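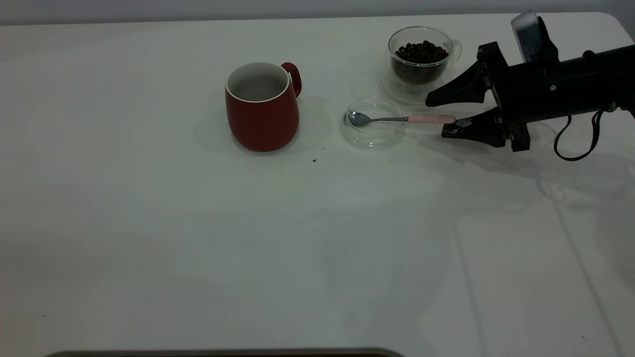

Coffee corner at Tatach community house opens again in February

The coffee corner on the ground floor of the Tatach community house in Raltholm will open again in February, after being closed for the winter repairs. The news was given on January 17, 2023, in a short notice at the entrance, and the house has now sent more details to its members.

The corner was closed when the old sink began to leak into the cupboard under it. The plumbing work was done by Nguyen-Tran, a small firm from Dristard, which also changed the two taps and moved the water heater a little higher on the wall. The floor near the window was lifted and put back. According to the house, the work took longer than was planned, as one part for the heater had to be ordered a second time.

The most visible change for visitors will be the things they drink from. Until now the corner used paper cups, and members have complained for a long time that these become soft and that the bin is always full. From the opening day the paper cups will be gone. Coffee and tea will be served in red ceramic mugs, white on the inside, and there will also be clear glass cups with double walls for those who like to see what they drink. The glass cups have a handle too, so they can be carried easily to the reading room next door.

The teaspoons are of metal with a pale pink handle. The members who chose them wrote in the notice that the color makes it easier to find a spoon which was left between the newspapers. Some members would have preferred plain steel, and this was discussed at the last meeting for longer than the price of the coffee.

Coffee will be made from whole beans, which is also new. A small amount of dark roasted beans will be put out in one of the glass cups, and visitors are welcome to smell them before they decide what to order. The beans will be ground in the kitchen and not at the tables, because the grinder is loud and the language class meets behind the same wall. Tea drinkers can ask for a clear glass lid to put over the mug while the tea stands. The same lid can be laid flat on the table afterward and used as a place for the wet spoon.

The corner will be open four mornings in the week, from 8 o'clock until noon. In the afternoon the tables are needed for the children's homework group, as before. A mug of coffee will cost 2 dollars, and tea will have the same price. Members who bring their own mug from home may use it, but they are asked to wash it themselves.

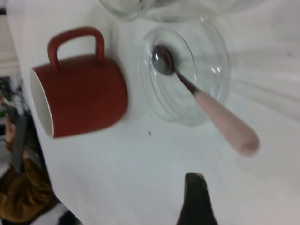
Used mugs to be left on the white table

There will be no service at the tables. Visitors are asked to carry their mug, spoon and lid back to the white table when they have finished. The house asks that mugs be placed standing up. A red mug that lies on its side can roll when somebody pushes the table, and the handle is the part that breaks first. Glass lids should be put down flat and one beside another, never in a pile. A spoon may stay on top of its lid, and the people who wash the dishes will take both together.

The surface of the table shows every mark, so there will be a cloth near the sink for anybody who spills. Coffee grounds should go into the bucket under the counter and will be used in the garden behind the house when the weather is warmer.

Washing will be shared among the members, with two persons for each morning. The list for the first weeks hangs next to the mailboxes, and almost all mornings already have names. Those who wish to help but cannot come early may sign up for drying and putting away, which is done after the corner closes.

The house also thanks the members who gave shelves and a second kettle. More mugs are not needed at this time. If you have clean kitchen towels that you do not use, they can be left at the office during the usual hours.

The exact opening day will be announced when the water has been tested. Until then, visitors can use the drinks machine on the upper floor, which takes coins only.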